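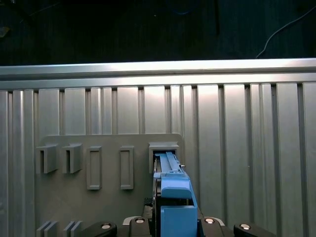 Sunday, late. Fekete amp back on the bench, the one from the Geltside shop. Still dead on left channel, right is fine but hums.

Pulled the bottom cover first this time, much easier. Four screws plus one hidden under the foot, which I forgot again. Main fuse good. Rail reads 39 V both sides so supply is ok.

Left output transistor shorted, collector to emitter. Replaced the pair with the Divari ones from drawer 5. Emitter resistor was open too, swapped it. Brought it up slow on the variac, no smoke, bias settled after a few minuts.

Hum still there. Ground lug by the input jacks looks crusty, resoldered, a bit better. Suspect the big filter cap. Have none that size, Reltirer has them, part 1191.

Colette Bodin wants to know if it's worth it. Told her yes if the cap does it. Dont run it past half volume until then.

To do: order caps (2), clean the pots, find the missing foot screw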